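Cloltik Leader Kit – hand guiding and remote control for single-arm robots

Firmware notes last updated 2019-05-15

The Leader Kit lets you show a robot arm a task by doing the task. You hold one end, the robot holds the other, and everything in between gets written down: joint angles, gripper opening, every camera view, and the long pause while you wonder which way the wrist goes.

It works with a real arm on a bench or with a simulated one in a rendered kitchen. We recommend starting in the kitchen. The crockery is cheaper.

What's in the case

One handheld controller with trigger and thumbwheel
One foot pedal (start, stop, throw away)
One hand-guiding collar, fits most seven-joint arms
Base station and cables
Varma recording software, one seat
Wokurville kitchen pack, for practice
A printed quick start guide, which you will find in September when you move the desk

Three ways to teach

1. Hand guiding

Clip the collar behind the gripper, squeeze, and move the arm where you want it. Let go and it stays put. This is the quickest method for a real arm and the most tiring one for you. It is no use at all in simulation, where there is nothing to squeeze, though people have tried.

2. Remote control from the wrist view

You drive with the controller and watch through the camera on the wrist. Good for the last few centimetres of a grasp, where an outside view tends to flatter you. Less good for finding your way about. With a striped cushiony lump filling the lower half of the view and the burner rings peeping over the top of it, you will want a second camera before you commit to anything.
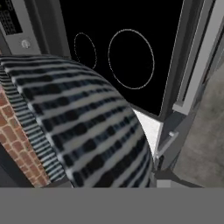
3. Remote control from the room view

Same controller, but you watch from a fixed camera set back from the worktop. You can see the elbow, and the elbow is what hits things. Varma shows room and wrist views side by side and records both whichever one you were looking at.

The practice kitchen

Wokurville is a brick-walled kitchen with a range, a microwave over it and enough clutter to be annoying. Tasks are built from the usual chores: open this, put that in, shut it again. Microwaves are popular with customers because they look easy. The gripper has to go in level, at the height of the cavity floor, with the forearm passing over the hob and the door swung out to one side where a careless retreat will find it. 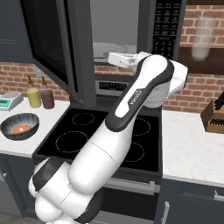 For that reason the pedal matters more than the controller. Tap once to mark the start of an attempt, once more to mark the end, and hold it down to bin the lot. A new operator bins plenty. Varma keeps the binned attempts in a separate folder, in case you would like to train something on how not to do it.

Mirroring, speed and other arguments

The controller can be set to move the gripper from your point of view or from the arm's own. Pick one and stick with it. Swapping halfway through a session produces demonstrations in which the robot seems to be having second thoughts. Speed is set on the thumbwheel in six steps; step six is there for the brochure.

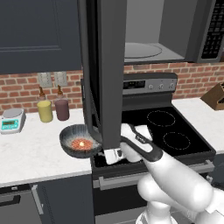

Approach direction is the thing most new operators get wrong. They aim for the object in a straight line and deal with the furniture when they meet it. With the microwave door open and the pan sitting half on the counter and half over the edge of the cooktop, the gripper has to come in underneath the door to get anywhere near the pan's side, and there isn't a lot of height to spare. Drop first, then slide across. Varma's replay lets you drag through an attempt afterwards and cut it wherever the hesitation becomes embarrassing – the cut version is saved as a copy and the original is left alone.

Specification

Control modes: hand guiding, handheld remote
Degrees of freedom: 6
Camera views recorded together: up to 6
Controller weight: 241 g
Gripper control: analogue trigger, adjustable travel
Pedal: three functions, one cable, always slightly too short

Price and ordering

The complete Leader Kit is £1,177 excluding VAT. Spare collars and pedals are sold separately through Prekamska, who also handle repairs. Please remove the collar from the robot before posting it back. Please also do not post the robot.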